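19 de diciembre

Cuaderno de teleoperación, puesto del escritorio. Escribe Zhenhua Ding.

Hoy seguimos con la tarea de la fruta: coger la manzana, ponerla en la cesta amarilla, después el plátano, también en la cesta, y volver con los dos brazos a la postura de reposo. Escribo la entrada en español para que la pueda leer el grupo de Stonthorpe; si alguna frase queda rara, por favor corregidla directamente en el cuaderno.

Estado al empezar. La calibración de los guantes la guardé ayer con el nombre "jarer_b" y esta mañana la cargué sin cambios. El pulgar derecho cerraba demasiado pronto, entonces repetí solamente la parte del pulgar. Los otros dedos no los toqué. El programa de mando es el de siempre (Zou), con el límite de velocidad de la muñeca un poco más bajo que la semana pasada. Me parece que así la mano llega más tranquila a la fruta.

Demostraciones. Grabamos en dos bloques. El primero tiene 60 episodios, todos con la manzana primero. El segundo lo hicimos con el plátano primero, y en este bloque me costó bastante más. El plátano hay que tomarlo por el centro, con los dedos cruzados a la curva. Si lo tomo por una punta, gira dentro de la mano durante la subida y ya no cae bien en la cesta. Con esto tenemos 126 episodios en la carpeta del día y 265 en total para la tarea, contando los anteriores. Descarté 5 del segundo bloque: en tres el plátano quedó apoyado en el borde de la cesta y en dos yo me paré demasiado tiempo a pensar. Estos últimos terminaron bien, pero no quiero que el modelo aprenda mis pausas.

Sobre las pausas quiero anotar algo más. Cuando miro mis propias trayectorias, veo que siempre freno en el mismo punto, unos centímetros encima de la manzana. Es una costumbre mía, no lo pide la tarea. Intenté hacer la bajada en un solo movimiento y después de practicar un rato ya salía más continua. Los episodios de práctica no están guardados.

Altura del escritorio. Importante: alguien lo había bajado desde la última sesión. Lo noté tarde, cuando la mano pasaba por la esquina del tablero y yo sentía que tenía demasiado espacio debajo. Lo volví a subir hasta la marca y borré lo que ya había grabado con la altura equivocada (no está incluido en los números de arriba). Pido a todos mirar la altura antes de conectar el robot. Propongo escribirla en el nombre de la carpeta.

Esquina del tablero. La entrada de la mano desde abajo es el momento más delicado. Si levanto el codo antes de avanzar, la muñeca pasa limpia. Si avanzo primero, los dedos van directos contra el canto. Ahora empiezo cada episodio con la mano ya cerca de la esquina y primero subo, después avanzo. En la política entrenada con los datos viejos se ve justamente el error contrario, avanza y sube al mismo tiempo, y creo que viene de mis demostraciones de la primera semana. Habrá que decidir si las quitamos del conjunto. Yo estoy a favor de quitarlas.

Cables. El mazo negro que baja desde el hombro necesita otra sujeción. En los movimientos largos me da miedo que se enganche, y sin querer hago el gesto más corto de lo que debería. He pedido a Asico unas abrazaderas con velcro. Hasta que lleguen, por favor no girar la cintura con el brazo extendido.

Retardo. Al final de la tarde el vídeo del visor llegaba con más retraso y dejé de grabar. Reinicié el ordenador y mejoró, pero ya estaba cansado y no quería mezclar datos buenos con datos dudosos. No sé si es la red o el codificador. En el registro no encuentro nada claro.

Para la próxima sesión:
- colocar la fruta en posiciones menos parecidas entre sí; hoy la manzana y el plátano han estado casi siempre juntos, uno delante del otro
- probar con la cesta más al centro del tablero
- grabar una serie con otro operador, para no tener solo mis manías
- comprobar el pulgar derecho en frío, antes de cargar la calibración

El entrenamiento con el conjunto nuevo queda lanzado para la noche. No he cambiado los parámetros, así la comparación con la versión anterior será directa.

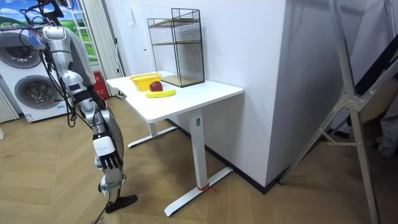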